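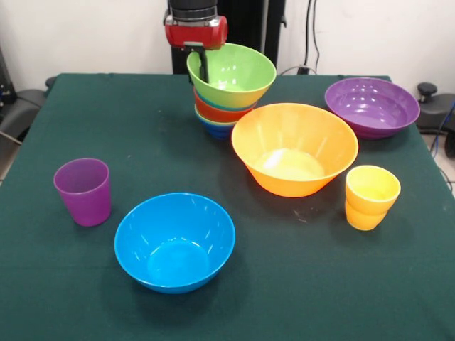
According to Rania Moussa, the Prunbridge recount settled very little except the price of the hall. The by-election, held in December for a single council seat, was won by the Stuvine list with 463 votes, a lead of eight over Admasu. Admasu asked for a recount and lost by 16.

A petition followed, citing 79 postal ballots with smudged signatures. The district court rejected it on Oct 17, 2018, in a ruling longer than either manifesto – and rather better spelt. Admasu stood again at the next election, and came third.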